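October, 4:30 pm, the Ornport room

Shelving first, as it has been on the list the longest. The gray wood-grain unit stays where it is. Imre Bakos wanted it turned to face the door, and we got as far as taking hold of it before remembering what it weighs. The big panel has a screw hole in it with no screw. I have a jar of 30 screws from the Cliltport order and tried 2 of them. Neither fit, and I have put the jar back with the feeling of having done maintenance.

Compartments: the red-orange one is for cables from now on, the white cubby for paper. Anything soft and blue goes home with its owner.

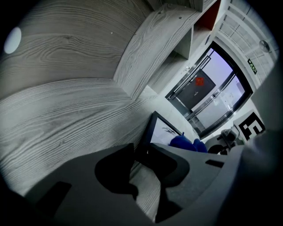 Shelf unit and the glass door, Ornport room.

Width of the unit came out at 184 cm with my tape and 126 with the one from the Civix drawer, which I now believe starts somewhere in the middle. Using mine. If you have been cutting anything with the Civix tape, please come and talk to me, no hard feelings.

Then the marker cubes. We need to settle how they are stored, as they have been living in the Antal box with the tape ends and a quantity of crumbs. The black-and-white faces pick up every fingerprint going. Proposal: hold them by the edges, put them back pattern side clean, and no coffee on the gray table while they are out.
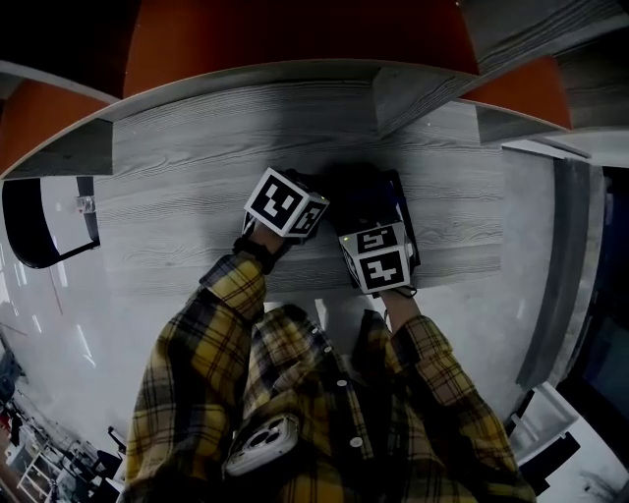

Imre thinks a lined tray would do it. I think a lined tray would be full of pens by Thursday lunch in any week you care to name, but I've agreed to try one. He is also going to write the face numbers on a card, in pencil, so that we can stop arguing about which cube is which.

Still to do: find the right screw, label the compartments, throw out the Civix tape or mark it as decorative. Room locked at 6:10.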